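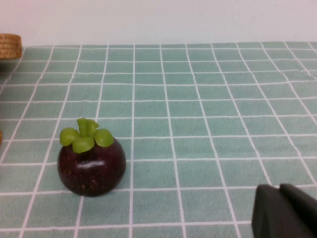 Eine Mangostane mit grünem Kelch.

Start > Beiträge > Warenkunde und Einfuhr

Suche Suchbegriff eingeben Suchen

Fachstelle Semora für Obstimport und Verbraucherinformation

1/ Im Februar häufen sich bei der Fachstelle Semora die Anfragen zu tropischem Obst: Kennzeichnung, Lagerung, Mitnahme im Reisegepäck, Reklamation beim Händler. Der folgende Thread fasst die Auskünfte zusammen, die unsere Sprechstunde in den vergangenen Wochen am häufigsten erteilt hat.

2/ Zunächst zur Abgrenzung. Mangostane (Garcinia mangostana) und Mango (Mangifera indica) sind botanisch nicht näher miteinander verwandt. Die Mangostane gehört zu den Clusiengewächsen, die Mango zu den Sumachgewächsen. In Lieferpapieren kommt es dennoch immer wieder zu Verwechslungen, vor allem bei handschriftlichen Abkürzungen.

3/ Wir bitten Händler daher, in Bestellungen und Lieferscheinen den botanischen Namen mitzuführen. Die Abkürzung »Mang.« ist für beide Waren in Gebrauch und hat im letzten Quartal mehrfach zu Fehllieferungen geführt. Die Kosten trägt in solchen Fällen häufig der Besteller.

4/ Ein Teil der Anfragen betrifft die Reife. Die Mangostane reift nach der Ernte nur noch in engen Grenzen nach. Wer hellgrüne, unausgefärbte Ware annimmt, sollte keine wesentliche Verbesserung erwarten. Ausgefärbte Früchte zeigen ein dunkles Rot bis Purpur.

5/ Der Zustand der Schale ist aussagekräftiger als ihre Farbe. Sie soll auf leichten Fingerdruck etwas nachgeben. Ist sie durchgehend hart und lässt sich kaum öffnen, ist die Frucht meist überlagert oder durch Druck beschädigt. Kleine helle Flecken auf der Schale sind dagegen in der Regel ein reiner Schönheitsfehler.

6/ Gelbliche Tropfen auf der Außenseite stammen vom Milchsaft der Pflanze. Angetrocknete Tropfen lassen sich abkratzen. Gelangt der Saft ins Innere, färbt er das Fruchtfleisch gelb und macht es bitter. Betroffene Segmente sollten entfernt werden.

7/ Zum Öffnen genügt ein flacher Schnitt rings um die Schale. Danach werden beide Hälften gegeneinander gedreht. Der Saft der Schale hinterlässt auf Textilien Flecken, die sich nur schwer auswaschen lassen. Wir empfehlen eine Unterlage, die nicht mehr anderweitig gebraucht wird.

8/ Zur Lagerung im Haushalt: Die Mangostane ist kälteempfindlich. Bei zu niedrigen Temperaturen verhärtet die Schale, das Fruchtfleisch verliert an Aroma. Wenige Tage an einem kühlen, nicht zu trockenen Platz sind einer längeren Aufbewahrung im Kühlschrank vorzuziehen.

9/ Für den Großhandel gelten andere Maßstäbe. Unsere Referentin Banafsheh Khosravi hat hierzu ein Merkblatt erarbeitet, das die Lagerung gemischter Partien behandelt. Es liegt in der Geschäftsstelle aus und wird auf Anfrage zugesandt. Bitte geben Sie dabei die Merkblattnummer 762 an.

10/ Der wichtigste Punkt des Merkblatts vorab: Mangostanen sollten nicht über längere Zeit neben stark ethylenbildendem Obst stehen. Dazu zählen unter anderem reife Äpfel und Bananen. In kleinen Lagern, in denen sich eine räumliche Trennung nicht einrichten lässt, hilft häufigeres Lüften.

11/ Zur Kennzeichnung. Bei frischem Obst ist im Verkauf grundsätzlich das Ursprungsland anzugeben. Die Angabe »Asien« reicht nicht aus, ebenso wenig »Übersee«. Auch auf Wochenmärkten muss die Angabe für den Kunden gut lesbar an der Ware angebracht sein.

12/ Im Rahmen unserer Beratungsaktion in Prarkgate haben wir 30 Verkaufsstellen besucht. Bei 18 von ihnen war die Auszeichnung vollständig. An den übrigen Ständen fehlte meist das Ursprungsland oder das Schild bezog sich auf die Ware der Vorwoche. Bußgelder verhängt die Fachstelle nicht, wir beraten ausschließlich.

13/ Die Stände mit Beanstandungen erhielten einen schriftlichen Hinweis und ein Musterschild. Deepak Rajput, der die Besuche koordiniert hat, steht den Betrieben auch weiterhin für Rückfragen zur Verfügung – telefonisch allerdings nur vormittags ab 9 Uhr.

14/ Reisende fragen uns regelmäßig, ob sie Früchte aus dem Urlaub mitbringen dürfen. Für Pflanzen und Pflanzenerzeugnisse aus Ländern außerhalb der EU ist in den meisten Fällen ein Pflanzengesundheitszeugnis erforderlich. Dies gilt auch für kleine Mengen im Handgepäck.

15/ Ausgenommen sind nur wenige Früchte: Ananas, Kokosnuss, Durian, Banane und Dattel. Die Mangostane gehört nicht dazu. Wer ohne Zeugnis einreist, muss damit rechnen, dass die Ware eingezogen und vernichtet wird. Verbindliche Auskünfte erteilen der Zoll und der zuständige Pflanzenschutzdienst.

16/ Eine Anmerkung zu Gesundheitsversprechen. Kapseln, Pulver und Säfte aus der Schale werden im Netz mit weitreichenden Wirkungen beworben. Gesundheitsbezogene Angaben zu Lebensmitteln sind in der EU nur zulässig, wenn sie zugelassen sind. Bitte senden Sie uns auffällige Werbung mit Datum und Fundstelle zu.

17/ Personen, die regelmäßig Medikamente einnehmen, sollten vor der Verwendung konzentrierter Präparate ärztlichen oder pharmazeutischen Rat einholen. Die Fachstelle gibt hierzu keine Einzelfallberatung und bittet, von entsprechenden Anfragen über die Kommentarfunktion abzusehen.

18/ Zum Thema Reklamation: Verdorbene Ware sollte dem Händler möglichst noch am Tag des Kaufs vorgelegt werden. Der Kassenbeleg erleichtert das Verfahren, ist aber nicht zwingend. Auch ein Kontoauszug oder eine Zeugin kann den Kauf belegen. Bei Onlinebestellungen empfiehlt sich ein Foto der geöffneten Verpackung.

19/ Bei Mangostanen lässt sich der Zustand oft erst nach dem Öffnen beurteilen. Unsere Schlichtungsstelle Saxena hat in solchen Fällen wiederholt vorgeschlagen, die betroffenen Früchte anteilig zu erstatten. Der Vorschlag ist für keine der beiden Seiten bindend, wird aber überwiegend angenommen.

20/ Seit Jahresbeginn sind bei der Schlichtungsstelle über 300 Eingaben eingegangen. Die Bearbeitung dauert derzeit länger als gewohnt. Wir bitten, von Nachfragen zum Bearbeitungsstand abzusehen, solange keine Frist läuft. Unvollständige Eingaben werden zurückgestellt, bis die Unterlagen vorliegen.

21/ Eingaben können über das Portal Skuveo oder auf dem Postweg eingereicht werden. Nachrichten an dieses Konto gelten nicht als Eingabe und wahren keine Frist. Im Portal wählen Sie bitte die Rubrik »Obst und Gemüse, frisch«, auch wenn die Ware vorgeschnitten oder verpackt war.

22/ Nachtrag zu 8/, aufgrund mehrerer Rückfragen: Das ausgelöste Fruchtfleisch kann eingefroren werden, verliert dabei jedoch an Festigkeit. Für Sorbet oder Püree ist es weiterhin geeignet. Ganze Früchte in der Schale sollten nicht eingefroren werden.

23/ Nachtrag zu 11/: Die Angabe des Ursprungslands darf auf Deutsch oder in einer anderen für den Kunden leicht verständlichen Form erfolgen. Eine Landesflagge ohne Text empfehlen wir nicht.

24/ Das Musterschild für Marktstände kann in der Geschäftsstelle Prarkgate abgeholt werden. Größere Stückzahlen bitten wir vorab schriftlich anzumelden. Fragen zum Merkblatt richten Sie bitte an Frau Khosravi, Fragen zu den Marktbesuchen an Herrn Rajput.

Kontakt | © Fachstelle Semora | Nach oben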